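Annealing Schedules in Small Glass Shops

Sowmya Gounder has run the annealing lehr at Fasadow since October. The company presses tableware and decorative glass in batches of 598 pieces, and her job is to keep those pieces from cracking weeks after they ship.

"Most failures I get asked about are stress failures," she said. "The customer thinks it was dropped. Then I put it under the polariscope and the bands are right there at the waist."

Thick sections set the schedule. A part with a heavy foot and a narrow neck has to soak until the foot reaches temperature - the neck gets there long before. Gounder adds 35 minutes of soak to any stemmed shape and slows the first stage of cooling to match.

She logs every load by hand and checks five pieces from each. Rejects go back to cullet.

"I don't trust a schedule copied from another shop," she said. "Wall thickness changes, the glass changes. Measure your own."

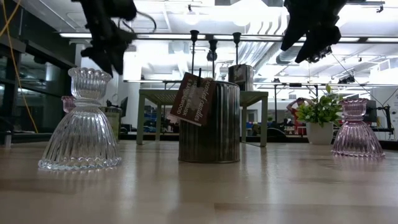 Cooling Rates and Load Density

Gounder leaves gaps between pieces on the belt. "Pack it tight and the middle of the load cools last," she said.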